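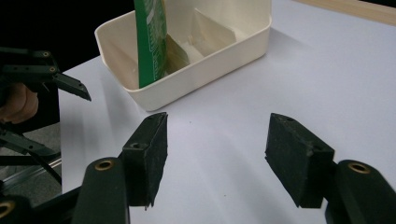

The tray on the white table, one packet in so far.

Thread: Divided trays for the bathroom shelf. Worth it or just more plastic?

zbabalola
Posted 7 September 2022

I keep reading that the fix for a messy shelf is a tray with dividers. So I got one, cream plastic, rounded corners, low walls, a panel inside that splits it up. Photo at the top. The green thing standing up in the left part is the first item I tried.

I'm not sold. The packet is a lot taller than the tray, so what is the tray doing for it? My whole shelf is like this. Tall thin stuff, squeezy stuff, refills that won't stand up on their own. I have 17 things to get in there and I don't believe a low wall is going to hold up any of them once I start grabbing at them half asleep.

Has anybody lived with one of these for over 3 months and still liked it? Not "I just set mine up and it looks so nice." I mean after it got used.

mieke_j
I had one for a year and got rid of it. The low ones are for looks. You put the tall stuff in, you pull one out, its neighbor falls into the gap, and by Friday everything is lying at an angle. Then you stop putting things back because there's no obvious spot for them.

Get a deep bin. Ugly, works.

y.yusuf
Disagree with Mieke. Deep bins are where hand cream goes to die. I emptied ours in August and found two of the same sunscreen, both open, both under a bag of cotton pads. With a low tray you can at least see what you own.

The tall packet sticking out is fine as long as the bottom is held. How snug is it in there? If the compartment is much wider than the packet then yes, it will flop.

zbabalola
Not snug. It stands, but I wouldn't bump the shelf. And the divider is where it is, I can't slide it over.

Folasade E
That's my gripe with every one of these. Somebody at the factory decided how wide your stuff is. I measured before I bought mine (the Vultden one, three sections) and it still came out wrong, two of the sections fit my things and the third is just wide enough to be useless. It holds hair ties now. A whole section for hair ties.

y.yusuf
Fill the wide side with fat things. Jars, the roll-on, whatever. It doesn't have to be one item per slot.

Folasade E
I know how to fill a tray, Yakubu. The point is I bought it for tubes.

elinborg_ey
Couple of practical things from someone who does use them, four in the bathroom and one in the kitchen drawer.

Tubes go cap down if the cap is flat. They stand better, and you get the last bit out without a fight. If it's a pouch, fold the top over and clip it so it isn't so tall.

Group by when you use it, not by what it is. Morning in one side, night in the other. I had mine sorted by type for ages and I was picking through both sides twice a day.

Put a strip of that rubbery drawer liner in the bottom. Cut it a little small so it lies flat.

And take the whole tray out to wipe the shelf. For me that's the real reason to have one. One thing to lift and you're done.

mieke_j
The wiping I'll give you. But you can lift a bin too.

elinborg_ey
Sure, if you like lifting it. My old bin weighed as much as the cat.

zbabalola
Okay, the wiping is the first argument here that moves me. Right now I take everything off one piece at a time, so I don't do it, so there's a ring under the mouthwash that I think is part of the paint now.

The liner I'm less sure about. Doesn't it get gross?

elinborg_ey
It does. Rinse it when you rinse the tray. Or skip it and see if you miss it.

y.yusuf
What did you pay, if you don't mind? I see these at Studow for 8 dollars and the same shape with a bamboo lid for 59, and I'd like to meet the person buying the second one.

zbabalola
The cheap end. I'm not saying more than that or Mieke will tell me what I could have spent it on.

mieke_j
A bin.

Folasade E
The lid ones make no sense for this anyway. Nothing tall fits under a lid. I looked at the Okafor set for the same reason and every picture on the box had tiny matching bottles in it. Who has tiny matching bottles? Show me it with a family size conditioner and a half-used packet of wipes, then I'll listen.

elinborg_ey
You do end up putting the big bottles somewhere else. Mine are on the floor of the shower. I won't pretend the trays solved that.

mieke_j
So the system is trays for the small stuff and the floor for the rest. Got it.

y.yusuf
That's every bathroom I've ever been in, Mieke.

Zainab, before you load it, try this. Lay all 17 out on the table next to the tray and pull out anything you haven't touched since spring. I'd bet you a coffee it's a third of them. Then see what fits. If the tall ones still wobble, put them in the corners, where they have two walls to lean on. Middle is for short stuff.

zbabalola
I'll do the pulling out part. I want to say for the record that if I throw out a third of my things, the shelf is going to look better with or without a tray, and the tray is going to get the credit.

Folasade E
Yes. Thank you. I have been saying this about drawer organizers for years.

elinborg_ey
Fair — but did you throw anything out before you had the tray?

zbabalola
No. Annoying question.

I'll give it until the end of the month. Corners for the tall ones, no liner to start, morning and night sides like Elínborg said. If the green one is lying on its face by the weekend I'm using the tray for seedlings and buying Mieke's ugly bin.

mieke_j
Uven does a gray one with handles. Measure the shelf first.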